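Review: Tromgate kitchen appliance demonstration, Kirex open day

Attended 10/17/26. The demonstration ran for 10 minutes, was repeated through the afternoon and cost nothing to watch. I stayed for 2 complete runs.

Tromgate showed its Lục controller working with a domestic Midea microwave oven. The programme covers the door release, the turntable and the touch buttons. Sang Giáp presented and took questions between runs. He was clear on the control side and vague on prices.

The oven is a sensible test piece. The release is an oval button low on the right, under the control panel, and the door opens to the left. The gripper has two fingers on parallel linkages, which keeps the pads square to each other as they close. That suits plates and lids. For pressing a button it is wider than it needs to be, and a single probe would leave more clearance above the table.

I had seen the Mekon version in May. Lục plans its approach faster, and the pause before contact is shorter. The operator screen is still poor: joint values are in small type and the force reading is two menus down.
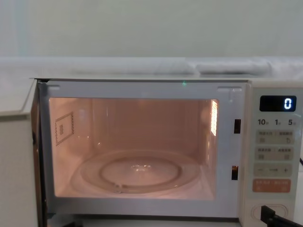
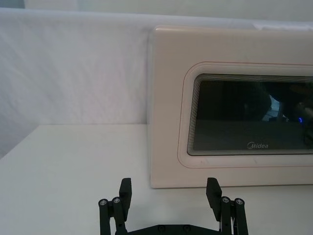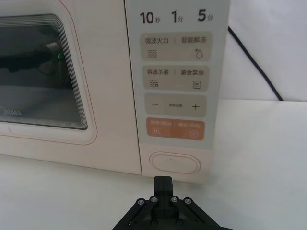

Seating was adequate, though the back row could not see the table. The printed sheet gives a base price of 1522 for the controller licence, with training at 400 per person. Neither figure includes the arm. Spare finger pads are quoted separately, and delivery is over a month.

Worth attending if you are choosing a controller for light bench work. Ask for the force log, which is available on request but was left off the main screen.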